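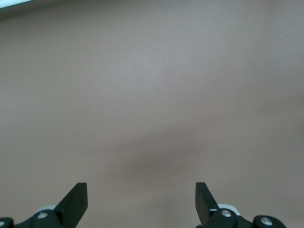 The open gripper over a clear stretch of table, from the wrist camera.

Plurkau Publishes Its Robot Budget Workbook, Including the Parts It Would Have Liked to Forget

Karkeck, 1 December 2024 - Plurkau, which plans small automation cells for workshops and teaching labs, today released the Dolla Workbook, a free budgeting guide for buyers who have been quoted a price for a robot arm and believe that this is the price of having a robot arm.

The workbook runs to 22 pages. One of them covers the arm. The other pages deal with mounting plates, grippers, spare fingers, power, cable, storage, training hours and the table, a line that first-time buyers tend to fill in with a zero and a cheerful note saying "we have one."

Dolla grew out of planning work for the Varghese training room in Karkeck, where the starting task is modest: pick up a toy van, put it in a bin. Plurkau chose the task on purpose. A plan that can't pay for moving a toy van has no business promising to move anything a customer is waiting for.

Each piece of equipment gets three columns in the workbook: what it costs to buy, what it costs to attach to everything else, and what it costs when it is out of service in the week of a demonstration. Plurkau admits that its own early plans had only the first column. They were very tidy plans.
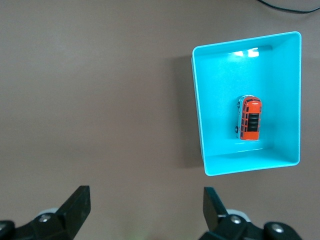 Varghese, which read the workbook in draft, said that the second column had caused the longest meeting in its history and that it would now like every supplier to be made to fill one in. It added that the page on spare fingers should be moved to the front, printed larger, and read aloud to whoever signs the order.

The page has been moved to the front. It has not been printed larger, as Plurkau had already budgeted for the printing.

Buyers planning for two arms will find a separate section, which opens with the news that two arms cost more than twice as much as one. Reach has to be checked for both, the stop procedure has to be written for both, and somebody has to decide which arm goes first. The section includes a blank floor plan at table scale and a worksheet for the hours spent arguing over it.
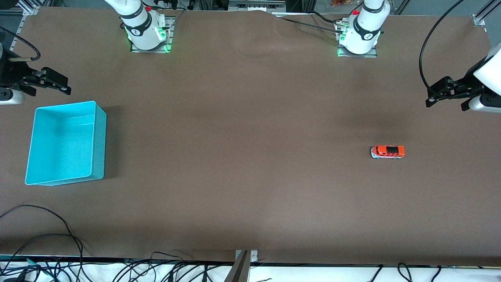 Consumables and small parts have a chapter to themselves, and Plurkau expects it to be the least popular one. Finance departments like a large purchase with a name. They are less fond of brown paper to cover a tabletop, or a cheap plastic bin, or the quantity of black cable that ends up lying along the near edge of the table once both arms are mounted. The chapter suggests a cable allowance of $300 per cell, followed by a second line, also for cable, to be opened in March.

The workbook also recommends holding back $1,000 from any first-year equipment budget and refusing to say what it is for. In Plurkau's experience the answer arrives without being asked.

The Dolla Workbook is available now from Plurkau at no charge. Printed copies can be ordered through the Karkeck office, limited to 3 per organization. Planning sessions for new cells are booked separately and are not free, a fact recorded on page one under "Costs you may have overlooked."

About Plurkau
Plurkau helps workshops, schools and small manufacturers plan and budget for automation equipment. It does not sell robot arms. It does sell a small amount of cable.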